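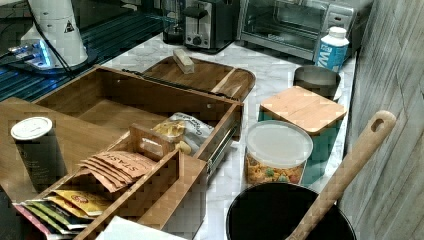

Marble-patterned counter with the wooden organizer, lid tilted open. Toaster and toaster oven at the back.

Cadov Counter Layouts

README and data card

Contents
Summary
What is in the download
How the layouts were set up
Item names
Zones
Food and containers
Towels, cords and other soft things
Known problems
Suggested uses
Uses to avoid
License and citation
Changes

Summary

Cadov Counter Layouts is a collection of kitchen counters as people fill them: appliances pushed to the back, canisters in a row, a board in the middle, a spoon left in the pot. Each layout comes with photos and a plain list of the household items on the counter. There are 209 layouts in this release and 59 item names.

The set was put together at Zaltatholm for work on storage and tidying. We wanted something between a catalog photo, where every object stands alone on a white background, and a full kitchen photo, where the counter is a small strip in the distance. Most of the layouts are crowded. Things stand in front of other things, lids are off or crooked, and labels face the wrong way.

What is in the download

photos/ – the pictures, one folder per layout
layouts.csv – one row per layout
items.csv – one row per item per layout
names.txt – the list of item names, one per line
zones.txt – the list of counter zones
notes/ – free text written while the layouts were being set up, not cleaned

layouts.csv has 5 columns: layout, counter, start_state, end_state, remark. The start and end states use the words crowded, partly cleared and cleared. The remark column is often blank. When it is filled in, it usually concerns something that was swapped, such as a canister that had been refilled with something else.

items.csv is the file most people will want. It gives the layout, the item name, the zone, whether the item is open or closed, and what is inside it if that can be seen. A row can say "unsure" in any column except the layout.

Text files are UTF-8. The CSV files use commas, with quotes around any value that contains one.

How the layouts were set up

All layouts were arranged on 2 counters. The one used most has a white marble pattern with gray veining and a gray weathered wood-look surface behind it. The large appliances went down first, then the containers, then whatever was going in the middle. Whoever was setting up had a short card for each layout with the item names on it and no positions, so the arrangements vary a good deal.

A layout usually has one thing that takes up the working space. It may be a cutting board, a storage box, a tray or a mixing bowl. We call this the center item, and everything else is placed around it. The center item has a row in items.csv like any other, with "center" in the zone column.

Between layouts, items were moved, turned, emptied or exchanged. The heavier appliances tended to stay put for a run of layouts, so neighboring folders can look alike. If you are splitting the data for a test, split by run and not by folder. The run is the first part of the layout name, before the dash.

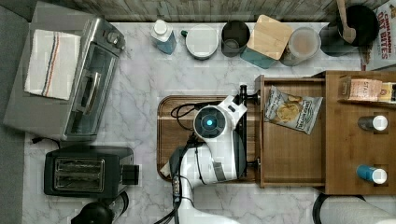 Item names

Names are ordinary kitchen words and are meant to be read without a key. A longer name is used only when two things would otherwise share one. The list was cut down from a much longer one that had separate names for every size of jar. Some examples, with the notes we used while labeling:

toaster – the upright kind, bread goes in from the top
toaster oven – the kind with a door in front
kettle – with or without its base; if only the base is out, use kettle base
carafe – glass, for coffee or water
canister – any upright food container with its own lid
cup – no handle needed
pot – deep, for the stove
wooden spoon – also used for spoons with a hanging hole
cutting board – flat or with a raised rim
organizer box – wooden box with a compartment or a drawer
cereal box – cardboard, with or without printing that can be read
bottle – any bottle, including ones for cleaning products
dish towel – folded, draped or dropped

Lids get their own row only when they are off the container. A lid resting crooked on a canister is still part of the canister, and the canister is marked "open" if any gap shows. Drawers follow the same idea. A drawer is never its own item, but the box it belongs to is "open" when the drawer is pulled out or the lid is raised.

If an item is inside another one, the outer item's name goes in the inside column. The usual case is a wooden spoon in a pot. The spoon keeps its own row with the pot's zone.

Brand names are not used as item names. If printing on a package can be read, it is copied into the remark for that item with the original capitals. We did not correct spelling on packages.

Zones

The counter is divided into zones by where things stand in relation to the back edge. The zone names are back left, back middle, back right, left end, right end, front and center. They are given as a person would say them when standing at the counter, and they do not change when a photo is taken from another side. This matters more than it may seem. In many layouts the photos come from quite different places, and a canister that is near the top of one picture may be off to the side in the next.

An item that covers two zones is given the one that holds most of it. Toaster ovens caused most of the arguments over this. When the people checking could not agree, the row says "unsure".
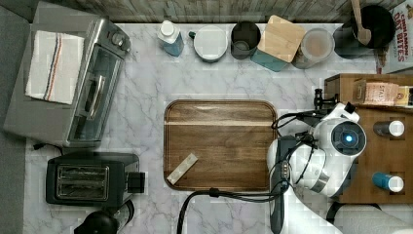 Back row from above. Teal canister with a light wood lid near the middle, pot and wooden spoon to the right.

Food and containers

The contents column says what can be seen through the side or the open top. It does not say what the food was bought as. Pale dry goods are the main reason for this rule. Flour, powdered sugar and starch look the same through clear plastic from above, so the value is "pale powder" for all of them. Snack mixes and dry cereal share the value "dry mix", whatever their colors.

Metal and painted canisters have a blank contents column unless the lid is off. A blank means the contents could not be seen. An empty container that can be seen to be empty is marked "empty". Please keep those two apart when you load the file, as some spreadsheet programs will offer to fill the blanks.

Canisters were refilled and exchanged over the course of the work. Do not assume that a clear canister in one layout holds the same thing as a clear canister in another, even within the same run. The same goes for pots and cups, since several similar dark ones were in use.

Towels, cords and other soft things

A dish towel is often draped over an appliance. It is listed with that appliance's zone and "on top" in the position note. The appliance underneath is still listed if any part of it shows. For folded towels we did not record the number of folds or the pattern, only whether the towel was folded, draped or in a heap.

Power cords have no rows. They belong to the appliance, and in a crowded layout it is often hard to say which cord goes where. Nearly 59 percent of the photos show at least part of a cord, so anyone working on outlines should expect dark lines passing behind bottles and along the back edge.

Known problems

Items at the end of the counter are sometimes visible only as a rounded black top. Where the object could not be identified, the name is "unsure". We left these in. They can be filtered out with the name column.

Bottles lying down or standing at an angle were labeled in the same way as upright ones in the early runs. Later runs have "tilted" in the position note. The early runs have not been fixed.

Shiny appliance fronts reflect other items. A reflection is never labeled, but a few boxes drawn in the first round included one by mistake, and some may remain.

The word canister is doing a lot of work. It covers steel, bamboo-lidded, plastic and ceramic ones. People who need the material should use the notes folder, where it is mentioned for some of the layouts.

There are very few layouts in the cleared state. Most runs were stopped at partly cleared.

The kitchen things are the kind sold in the region where the set was made. Rice cookers, pressure cookers and large knife blocks are missing altogether, and there is only a little glassware.

Suggested uses

Finding named household items on a crowded counter
Deciding where a loose item could go
Telling open containers from closed ones
Studying how people group things – by size, by type, or by what they use first
Practice material for classes on storage and kitchen planning

Uses to avoid

The set should not be used to judge food safety, portion size or freshness. It is also a poor source for appliance models. Control panels are small in most photos, and we made no record of makers.

License and citation

The photos and text files may be used, copied and changed for research and teaching. Keep this README with any copy you pass on. If you cut the set down or relabel it, say so in your own file list and use a different name for the result.

Cite as: Cadov Counter Layouts, Zaltatholm. Earlier copies went around under the working name Flositz. They have the same photos for the first runs, but their zone names were taken from the picture and do not match the ones described here. Adamczyk labels, which some groups still use, were made for the Flositz copy and will need converting. A conversion table is in the notes folder.

Changes

February: zone names redone for all layouts. "Jar" merged into "canister".
After that: kettle base split from kettle. Contents column added to items.csv.
Current: "tilted" added to the position note for the later runs. Two duplicate rows removed. The pot and spoon rows now agree on zone in every layout where both are listed.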